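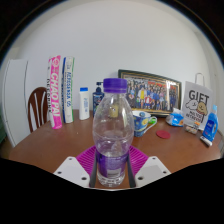 **Figure 5.** A clear plastic water bottle with a ribbed purple screw cap and a purple label.

### 3.2 Cap colour and recall

We asked 36 shoppers in Sterley to name the water they had last bought, and the answers delighted us! Few could give the brand, yet many gave the cap colour straight away – often before we had finished the question. Marinescu found much the same with milk. When we rang our shoppers again after 10 days, cap colour was still the detail they held on to best, well ahead of price or bottle shape. Section 3.3 takes up labels, where recall was far patchier.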